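かごひとつから始まる、玄関まわりの片づけ

雑貨と暮らしの道具の店「フェネッティ」を営む店主を訪ねたのは、5月3日、連休のさなかのことでした。店の奥で淹れてもらったお茶をいただきながら、今回うかがったのは、小さなものの片づけの話です。服でも本でもなく、包みのままのお菓子やティッシュ、薄いビニールのケース、折りたたんだ紙。どこの家にもあって、どこにしまうか決まっていない、あの細々したものたちの話です。

店主がこの店を開いたのは9月で、はじめのころは食器が中心だったそうです。ところがお客さんと話していると、いつのまにか収納の相談になってしまう。

「お皿を選びに来られた方がね、最後に必ずとおっしゃっていいくらい、『ところで玄関のあの棚の上、どうしたらいいんでしょう』と聞かれるんです。わたしも片づけが得意というわけではなかったので、最初は一緒に困っていました。困りながら、ああでもない、こうでもないとおしゃべりしているうちに、気がついたら編みかごばかり仕入れるようになっていて(笑)」

棚には大小の編みかごが並び、底の浅いもの、持ち手のあるもの、中が仕切られたものと、眺めているだけでも楽しくなってきます。なかでも店主がよくすすめるのが、仕切りのあるかごだといいます。

「仕切りのないかごは、入れるのは楽なんです。でも三日もすると、底のほうで何かと何かが仲良く絡まっている。仕切りがあると、小さな部屋が並んだ家みたいなもので、それぞれ住人が決まってくるんですよ。お菓子の包みはここ、紙ものはここ、黒っぽくて小さい道具類はここ、というふうに」
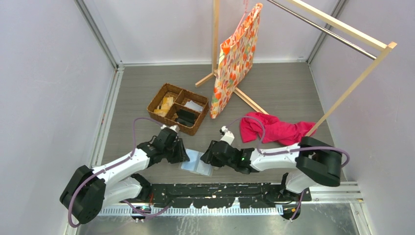

かごの置き場所についても、店主にはこだわりがありました。高い棚の上にはのせないこと。できれば、かばんを掛ける場所の足もとか、すぐそばに置くこと。帰ってきてかばんを下ろし、中身を出し、また翌朝に詰める、その流れがひと息で済むところがいいのだそうです。

「木のスタンドにトートバッグを掛けて、その下にかごを置く。これだけのことなんですけれど、うちではずいぶん助かっています。かばんの中で迷子になっていた飴の袋やら、もらってきた紙やらを、立ったまま、しゃがむかしゃがまないかくらいの姿勢でひょいと移せますでしょう。花や葉っぱの模様の入った明るいバッグだと、掛けてあるだけで絵みたいですしね。しまい込むのがもったいないくらいで」

スタンドは、もともと洗濯物を干すために作られた木製のものでもかまわないといいます。むしろ店主はそちらのほうが好みだとか。横木があるのでバッグのほかに布巾やスカーフも掛けられ、雨の日には本来の役目にも戻れる。「働き者の家具が好きなんです」と、うれしそうに話してくれました。引っかけるためのフックや紐は、少し目立つ色を選ぶと、家族がちゃんとそこへ戻してくれるようになるのだそうです。

話は、透明なケースや薄いビニールのことに移りました。書類を一枚はさむような薄いものから、手のひらにのる平たい包みまで、これがまた置き場に困ります。立てれば倒れるし、重ねれば滑ってしまう。

「あれは苦手な方が多いですねえ。軽いし、つるつるしているし、テーブルの上にぺたっと寝てしまうと、爪を立てても持ち上がらないことがあるでしょう。わたしは両側からそっとはさんで、少したわませてから持ち上げます。片手で取ろうとすると、逃げるんですよ、あの人たちは。両手でお迎えに行くくらいの気持ちで、ちょうどいいんです」

逃げる、という言い方に思わず笑ってしまいましたが、わが家の引き出しを思い返してみると、たしかに逃げられてばかりいるような気がします。
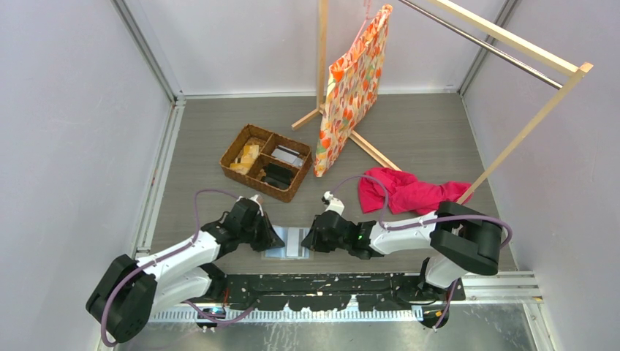 ではかごの中のどこへ入れるのか。店主の答えは、いちばん大きな部屋には、いちばんかさばってくしゃくしゃするものを入れる、というものでした。お菓子や個包装のものは、きれいに並べようとするとかえって手間がかかります。広いところへざっくり入れておけば、少しくらいしわが寄っていても気にならない。平たいものは狭いほうの仕切りに立てかける。そうすると編み目に縁が軽くかかって、滑りにくくなるのだといいます。

「几帳面な方ほど、大きい場所に大事なものをきちんと並べて、お菓子を狭いところに押し込もうとなさるんです。それで、ぎゅうぎゅうになって、いやになってしまう。逆にしてみてくださいとお話しすると、次にいらしたときに『続いてます』と教えてくださって。あれは本当にうれしいですね」

店では「プロディクス」という名前の、かごの下に敷く小さな布も扱っています。名前が少しいかめしいので、何か機械の部品だと思われることもあるそうですが、手ざわりはいたってやさしい布です。値段は400円。かごを直接置くと床や机の木目に細かな傷がつくのが気になる、という声から置くようになりました。同じ棚には、端切れを集めた1枚200円の籠もあり、桃色やら生成りやら、色とりどりの布を宝探しのように選ぶお客さんが絶えません。

「端切れはね、何に使うんですかとよく聞かれるんですけれど、何にでもどうぞと言っています。かごにかぶせてもいいし、仕切りの底に敷いてもいいし。うちでは机の上にただ広げてあるだけの日もありますよ。広げておくと、なんだか次にすることを思いつくんです」

仕入れ先のひとつに「ベンジェルン」という編みかごの工房があり、店主はここの製品をもう322個、お客さんの手に渡してきたそうです。数を覚えているのは、売れるたびに帳面に小さな丸をつけているから。見せてもらった帳面には、丸の横に「玄関」「台所」「お母さまへ」などと書き添えてあって、ページをめくる手がなかなか止まりませんでした。

編みかごの手入れについても聞いてみました。基本は乾いた柔らかい刷毛でほこりを払うだけ。仕切りの根もとに細かいくずがたまりやすいので、そこだけは月に一度、中身をぜんぶ出して、逆さにしてぽんぽんと底を叩くといいそうです。

「この、ぜんぶ出す、というのがいい機会になりましてね。机の上に並べてみると、なんでこんな紙を取っておいたのかしら、というのが必ず出てきます。わたしなんてこのあいだ、折りたたんだ白い紙を大事にしまってあって、開いてみたら何も書いてないんですよ。それでもまた折って戻しました。いい紙だったので」

帰りぎわ、店の入り口に置かれた「ジェスモント」の看板のことをうかがうと、こちらは隣で間もなく始まる喫茶室の名前だとのこと。かごの並ぶ棚を眺めながらお茶が飲めるように、あいだの壁に小さな窓をつけてもらう相談をしているそうです。焼き菓子も置く予定で、個包装にするかどうかをまだ迷っている、と店主は話していました。

筆者はといえば、仕切りのあるかごをひとつと、桃色の端切れを一枚買って帰りました。いまは玄関の、かばんを掛ける釘の下に置いてあります。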